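Resetting the kit-packing cell after a bin change

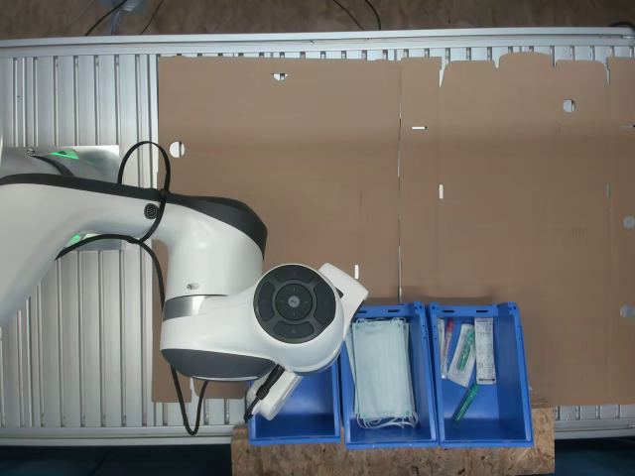

Use this procedure whenever the blue bins on the Pollalden cell have been swapped, moved or refilled with a different item. Allow 13 minutes. You need a 3 mm hex key, masking tape and the Skudby check sheet.

1. Park the arm. Load the program HOME_301 and run it at low speed. Wait for the arm to stop before reaching over the table.

2. Seat the bins. They stand side by side on the strand board, in a single row. Press down on each rim; if a bin rocks, clear the chips from under it. Tape the board at both front corners if it slides.

3. Check the cardboard. The sheets must lie flat on the rails. A raised flap in the travel path will catch the cable loop – fold it down or trim it.

4. Load the masks. Stack them with the pleated side up and all ear loops at the same end. Loops hanging over the side of the stack get picked in pairs.

5. Teach the pick points. Jog the gripper down into the left bin until the fingertips clear the floor by the thickness of the gauge card. Save as P1. Repeat for the middle and right bins. For the mixed bin, teach the center only; the Negash vision offset handles the rest.

6. Check the cables. Rotate the wrist through its full range by hand guiding. The gripper cable should stay slack at both ends of travel. If it pulls tight, loosen the clip, feed some slack toward the wrist and retighten.

7. Test. Run 75 picks at half speed, then 100 at full speed. Log every drop on the check sheet.

More than two drops at full speed – go back to step 5.

Collon cell notes, revised August 8, 2026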